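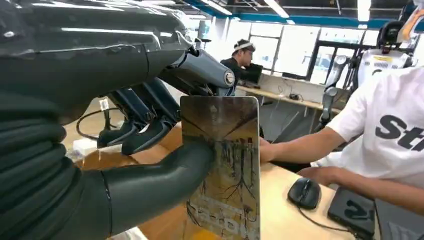 Kam-wah Choi would have preferred a matt finish, and told Monday's meeting so, but the glossy boards are the ones going out to readers this spring. Cultinura confirmed on 3/15/21 that its set of illustrated boards will be lent free of charge from its rooms above the Shi bookshop, starting with 243 boards from the plants and soils series.

The boards have rounded corners and carry one drawing each. One of the first to be looked over is printed with branching, root-like lines in a brownish gold on pale yellowish tan, with streaks of darker brown and red. White lettering runs near the lower part.

Schools, reading groups and allotment societies can borrow up to 12 boards at a time and keep them for a month. Cultinura had planned to open the loans in February but put the date back when a second batch arrived late from the printers, Lotora.

Checking is being done by hand at a light wooden table. Each board is stood upright, turned and looked at for scratches before its number is entered on the list. Of the first batch, 49 have been set aside with marks on the surface and will be offered for sale at a lower price.

Zeyu Lu, in charge of the list, said the work was slower than expected. "A scratch that shows from one side can't be seen from the other," Lu said. "You have to keep tilting it towards the window."

Packing has taken up much of the grey carpet as well as the table. Boards that have passed go into padded sleeves, and the sleeves into crates of a size that one person can lift. 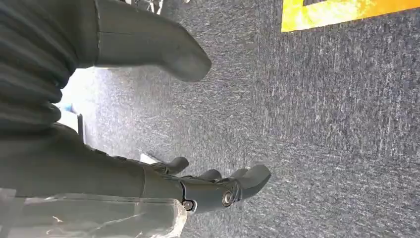 Clear plastic bags are being kept for a second use where they are still whole – borrowers will be asked to send them back with the boards. Torn ones go to the soft plastics collection at the Clanix supermarket on the same street.

The carpet is due to be cleaned once the crates have gone. Craig Niven said the rooms would then be open to callers on weekday afternoons, with a few boards out on the table for anyone who wants to handle them before filling in a form.

The whole project has cost some £4,000, mostly for printing. Cultinura said there would be no charge for loans this year, though borrowers must pay for return carriage. A third series, on rivers, is being drawn by Yufang Xu and has no date yet.

Forms are available at the bookshop counter.

Comments (3)

Tianyou Dai
Is there a size given anywhere? We have a narrow display rail at school and I don't want to order a crate and find they won't sit on it.

allotment_jean
Agree about the gloss. We had laminated charts in our hut and you could only read them on a dull day. Will still be borrowing the soils ones though.

P. Marsh
Please do the rivers next – and can the marked ones be bought by post?

We use cookies to remember your settings and count visits. Accept | Manage choices

Contact the newsdesk | © 2021 All rights reserved | Back to top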